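Home Stories Poems Letters Archive About

February
By Gwenllian Hughes

The Ginger Beer Year

The winter Zyanya Serrano turned 60, she decided to make her mother's ginger beer again, and because she had never in her life made a small amount of anything, she told the whole street she was doing it.

The recipe was on the back of a bus timetable from Kobori, in her mother's slanting pencil, and it was missing the yeast. Everything else was there, the ginger and the lemons and the sugar (so much sugar!), and a note that said to leave it by the stove and be patient, underlined twice. Her mother had been the least patient woman in the valley. She used to honk at cows.

So Zyanya guessed. The first batch tasted like dishwater with a grudge. The second was better, and she carried a jug of it across the road to Crisóforo Sandoval, who drank a glass standing up in his doorway with his coat on and said it was very nice, in the voice he used for other people's babies.

"What's wrong with it?" she said.

"Nothing's wrong with it. Your mother's bit you back, that's all."

She went home and thought about that while she peeled more ginger. She remembered the summer the two of them drove out to Skanurura with the back seat full of the stuff, wrapped in towels, and how a cork went off just past the bridge and her mother screamed and then laughed so hard she had to pull over. They sat on the grass and drank what was left of that one, warm, out of the lid of a thermos. Zyanya had been 14 and embarrassed by nearly everything, but she hadn't been embarrassed by that.

By the end of the month she was on her seventh try, and it had the bite. She knew it before she swallowed. She stood in the kitchen with her eyes watering and said, "Well, there you are," to no one who was in the room. Then she went looking for something to put it in. 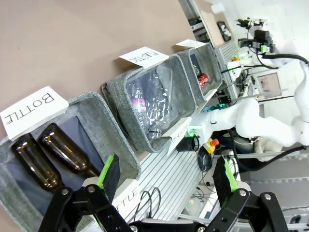

Cúc Phan wanted to know whether it would keep until Easter, and if it wouldn't, whether there was any harm in her having hers now. There was no harm at all, Zyanya said, and got down the good glasses. They drank it at the table with the radio going, and Cúc coughed and held out her glass for more.

Later, when the dishes were done, Zyanya took the bus timetable off the refrigerator. She wrote the yeast in at the bottom, in pen, and after a moment she underlined the part about being patient a third time.

Write to us: The Editors, Juveck Stories
© Juveck Stories. All rights reserved.
Back to top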